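The Small Refrigerator at Budville: Notes on Care and Contents

Seema Bhatt

Readers of this journal will be aware that the upstairs room at Budville was fitted out in August for shared daily use. The present entry concerns the small refrigerator, which has generated more correspondence than any other item in the room. It replaces the former unit from Praston, whose door seal had failed and which was retired to the recycling depot with little ceremony.

Location

The refrigerator is kept on the white table with the lower shelf, at a height that spares the back and the knees. A low refrigerator invites neglect. Items migrate to the rear, and persons who would otherwise remove an aging cucumber decline to crouch for it. Since the unit was raised to table height, the quantity of spoiled produce has fallen considerably, and I would recommend the arrangement to any household with a spare table of adequate strength.

The brick walls hold the afternoon heat well into the evening. Members are therefore asked to leave a clear space behind and beside the cabinet, and to refrain from storing paper bags in the gap.

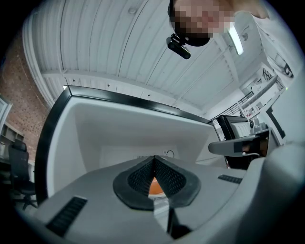 Emptying and Cleaning

A full clean is carried out on the first morning of each month. The procedure is set out for the benefit of those taking a turn.

The contents are transferred to the insulated chest, with dairy at the bottom. The unit is switched off at the wall. The shelf is drawn out and washed in the sink with warm water and ordinary dish soap, then stood on a tea towel to drain. The interior is wiped with a solution of bicarbonate of soda, two tablespoons to the litre, beginning with the ceiling of the compartment and finishing with the floor. Scented sprays are not to be used. A lemon product was tried once and the butter tasted of it for a fortnight.

The door seal requires particular attention. An old toothbrush is kept for the purpose in the Cider tin, so called because of the label it carried when it came to us, and it should be returned to the tin once rinsed. The folds of the seal are to be brushed along their full length and dried with a cloth. The door is then left wide open for 110 minutes, a figure arrived at by Kanaujia House, where the same model is in service, and adopted here without amendment.

Returning the Contents

Produce goes back first. I am frequently asked whether carrots belong in a refrigerator of this size, and my position is that they do, provided the leafy tops are removed beforehand. Left attached, the greens draw moisture from the root, and a sound carrot becomes limp within days. A large carrot keeps best whole, unwashed, and wrapped in a dry cloth. Where it has already been rinsed, it should be dried thoroughly before it is put away.

A plate is acceptable for short storage, such as the hour before lunch is prepared. One plate per shelf is the rule, and it must be placed flat and well back from the door.

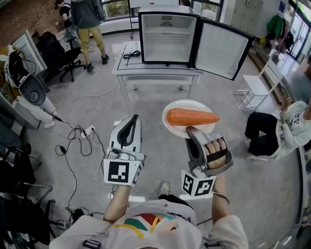

The question of overnight storage on plates was raised by several members during the winter, and I have given it some thought. An uncovered vegetable dries at the cut end and takes up the smell of whatever sits beside it. A lidded container avoids both difficulties and makes better use of the available height. Members who prefer a plate may cover it with a second plate, inverted, though this occupies more room than is generally supposed.

Cooked food is to be labelled with a name and the date of cooking. Masking tape and a marker are kept in the top drawer. Unlabelled items will be held until the next monthly clean and then composted, and I regret that no exceptions can be made for chutney.

The replacement shelf ordered from Praston under part number 829 has not yet arrived. In the interim, glass bottles should be stored elsewhere, as the existing wire shelf is not to be loaded with heavy items near its front edge. A further notice will be posted when the part has been fitted.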